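Groltent Publishes First Findings on Household and Shop-Floor Chores

Report says machines are ready for some narrow tasks, and that picking up unfamiliar objects remains the main obstacle

SANALLEY – Groltent, the independent testing group for service machines, today released the first report from its Plokwood program, a long-running study of whether robots can take over ordinary chores in homes, stockrooms and small workshops. The report finds that machines perform well where the object, the lighting and the position are known in advance, and that performance falls sharply when any of the three is allowed to change.

The Plokwood program was set up to answer a question that members of the group hear often from retailers, landlords, care providers and the general public: can a machine do this job yet? The report answers task by task and does not give a single overall score. It covers 284 separate chores, from putting away dishes to restocking a low shelf, and sorts each of them into one of three groups: ready for daily use, ready with a person nearby, and not ready.

Most of the chores fall into the second group. Moving closed boxes of a standard size, wiping a clear counter and carrying a tray along a fixed route are listed as ready for daily use. Folding mixed laundry, clearing a table after a meal and emptying a shopping bag are listed as not ready.

"People tend to judge a machine by the most difficult thing they have watched it do once," said Wouter Verschueren, director of the Plokwood program. "A household judges it by the easy things it has to do every evening. Our report is written for the household. On that measure there is real progress to describe, and there is also a great deal of work left."

The role of grasping

A large part of the report deals with grasping, the act of taking hold of an object firmly enough to lift it and gently enough not to damage it. Program staff found that when a chore was placed in the "not ready" group, grasping was named as the leading reason more often than movement, planning or speech.

The difficulty is greatest with objects that have no flat sides. A carton offers two parallel faces, and a gripper with two fingers can close on them with little need for judgment. A lobed or ridged object offers many possible places to take hold, and few of them are good. A finger that meets a curved side at the wrong angle can push the object away or turn it. The report recommends that makers of household machines publish results for rounded and irregular objects separately from results for boxes, so that buyers can compare like with like.

Work on such objects at Groltent begins in simulation. A computer model of the object is presented to a computer model of the gripper, and an attempt can be repeated with small changes in angle and approach before any physical part is involved. 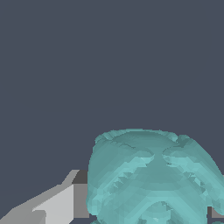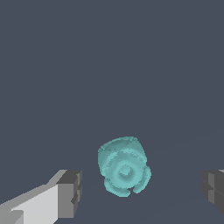
Simulated grasping work: a gripper and a teal object with a rounded, ridged form.

Simulation has limits, and the report devotes a full chapter to them. Friction is hard to model well. So is the slight give of a rubber pad, or the way a soft package settles when it is lifted. A grasp that holds on screen may slip on a bench, and the reverse also occurs. For this reason no chore in the report was placed in the "ready for daily use" group on the strength of simulated results alone. Every chore in that group was also carried out with physical equipment in the program's test rooms in Sanalley.

The group uses simulation mainly to rule things out. An approach that fails repeatedly in the model is set aside, and bench time is kept for those that remain. Mr. Verschueren described this as a matter of good housekeeping. "Bench hours are the most costly thing we have," he said. "We would like to spend them on the attempts that have some chance of teaching us something."

On the shop floor

The second half of the report turns to retail and light workshop settings. Trials were carried out over six months at Mercado, a neighborhood grocery and household goods store in Sanalley, with a machine working in the stockroom and, outside opening hours, on the sales floor. Tasks included moving cartons from a pallet to a cart, facing goods forward on the shelf, returning misplaced items and taking down seasonal displays.

Carton work gave the best results. With cartons of known size, the machine was able to work through a full cart without help on most evenings. Facing goods forward was slower than the same work done by store employees, but staff reported that the finished shelves were acceptable. Returning misplaced items gave the weakest results. The task calls for a machine to recognize a product, choose a grip, carry the product without harm and find the right shelf, and an error at any one point spoils the rest.

Loose produce was removed from the trial after the first month. The report notes that bell peppers, artichokes and heads of garlic were among the items that caused the most difficulty, and that store employees preferred to handle them in any case.

Staff members at Mercado were interviewed at the start and at the close of the trial. Their comments are printed in an appendix, without names. Several employees said that they valued having the heavy cartons moved before the morning shift. Others said that time gained in this way was partly lost in preparing the stockroom for the machine, as aisles had to be kept clear and cartons turned so that their labels faced outward. The report treats this preparation as part of the cost of the chore and counts it in full.

In the home

Household trials took place in two furnished test apartments maintained by the program. The apartments were arranged to resemble occupied homes, with rugs, chairs pulled out from tables, and kitchen drawers filled in no special order. Staff members rearranged the rooms between sessions.

Under these conditions, machines did well at fetching a named item from a known place and at loading cups into the upper rack of a dishwasher. They did less well with cutlery, which lies flat and close together, and with lids, knobs and other parts that must be turned as well as held. Opening a jar remains in the "not ready" group. So does changing a pillowcase.

The report takes a cautious view of speed. A slow machine may be perfectly useful if it works while the residents are out, and program staff did not mark down a chore for taking longer than a person would need. They did mark down any chore that could not be left to run unattended. A machine that must be watched throughout, the report states, has not relieved anyone of the chore.

Care settings were outside the scope of this first report. Groltent intends to address them at a later stage, after consultation with providers and with the families of residents.

Recommendations

The report makes a number of recommendations to manufacturers, retailers and public buyers. Among them:

Manufacturers should state the conditions under which a chore was tested, including the objects used, the lighting and the number of attempts.

Results obtained in simulation should be labeled as such in all sales material, and should be reported separately from results obtained with physical equipment.

Buyers should ask to see a full session of the chore they have in mind, from start to finish, with objects of their own choosing.

Retailers planning a trial should record the time employees spend preparing for the machine – clearing aisles, turning cartons, charging equipment – along with the time the machine saves.

The program will repeat its tests each year and move chores from one group to another as the evidence allows. Work for the next edition has begun with a larger set of rounded, lobed and ridged objects, and with tasks that require an item to be held and turned in a single motion.

"I am asked for a date more than for anything else," Mr. Verschueren said. "I do not have one to offer. I can say which chores have changed groups and which have stayed where they were, and I think that is a more useful thing to publish."

Availability

The full report, with chore-by-chore results and the complete appendix, is available on request from the Groltent press office. Printed copies may be consulted at the program's reading room in Sanalley from 9 a.m. to 4 p.m. An open presentation of the findings will be held at the same address in January. Places are limited and should be reserved in advance.

About Groltent

Groltent is an independent group that tests service machines for use in homes, shops and small workshops. It does not manufacture or sell equipment and does not accept payment in return for a rating. The Plokwood program is its largest study to date.

Press inquiries should be directed to the Groltent press office, Sanalley.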